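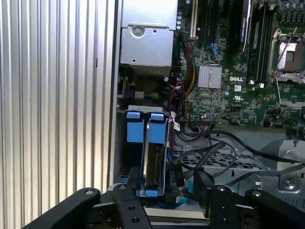

*Fig. 4. Drive bay and main board, side cover off.*

## 4. Setting up the drive removal demonstration

Section 4 covers the open-day station where the arm works on the hard drive in a desktop computer. Section 3 (Plerow controller, start-up and homing) must be finished first. The settings given are for the Skarari hand with the standard fingers.

Last revised 2/27/26 by Nisha Dixit. Replaces the December sheet, which had the wrong approach height.

### 4.1 Before visitors come in

1. Unplug the computer from the mains. Hold its power button in for 10 seconds.
2. Lay the computer on its side on the rubber mat, open side up.
3. Push the computer against both corner stops. Tighten the side clamp by hand only.
4. Find the drive carrier. The blue tabs at its top are the parts to look for.
5. Move cables away from the carrier as far as they will go without pulling. The blue SATA cable is the one most likely to sit in the path of the fingers.
6. Put the barrier posts out at the floor marks and hook up the chain.

**Caution:** Never connect the computer to the mains at this station, even to show that it still works. Use the second machine in the Disteck cupboard for that.

**Note:** Sheet metal edges inside the case are sharp. Wear the thin gloves when moving cables.

### 4.2 Teaching the start position

The start position has to be taught again whenever the computer has been moved, and at the beginning of each open day.

1. Turn the key switch to TEACH. The speed limit on the pendant should read 12. If it shows anything else, go back to 3.6.
2. Open the fingers fully.
3. Jog the hand over the case and bring it down slowly until the fingers are close to the drive carrier, with nothing touching.
4. Check the wrist camera picture on the visitor screen. Both blue tabs should be in view, and so should the fingers. The DELL lettering on the board is a handy guide for getting the picture the right way round.

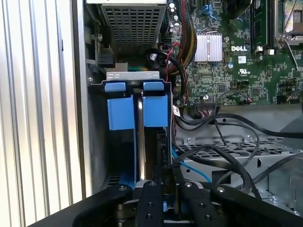
5. If the hand is lined up with the carrier, press STORE and choose slot 7. If it sits to one side, jog it across in small steps and check again before storing.
6. Raise the hand clear of the case and send it back to slot 7 once at low speed. Keep a finger on the stop button.

**Caution:** Do not rest the fingers on the main board or on the heatsink. The force limit protects the arm and will not save the board.

### 4.3 Running the demonstration

1. Check that everyone is behind the chain.
2. Turn the key to RUN and take it out.
3. Select the programme called Oh and press the green button. One full run, with the drive put back, takes 18 minutes.
4. Press PAUSE if visitors want a closer look at the screen. The arm holds its place until the green button is pressed again.

Visitors may press the green button themselves if an operator is standing at the pendant. They may not reach over the chain, including during a pause.

### 4.4 If it stops part way

- **Amber light, arm still:** a cable has probably been caught. Press stop, switch to TEACH, raise the hand and clear the cable. Start again from slot 7.
- **Red light:** the force limit was reached. Check the tabs on the carrier for cracks before another run. Spare carriers are in the drawer under the bench.
- **Camera picture frozen:** stop the arm first, then restart the screen. Do not let the arm carry on without a picture.

Write every stop in the station log with the light colour and the step number shown on the pendant. For shutting down and covering the arm, go to section 5.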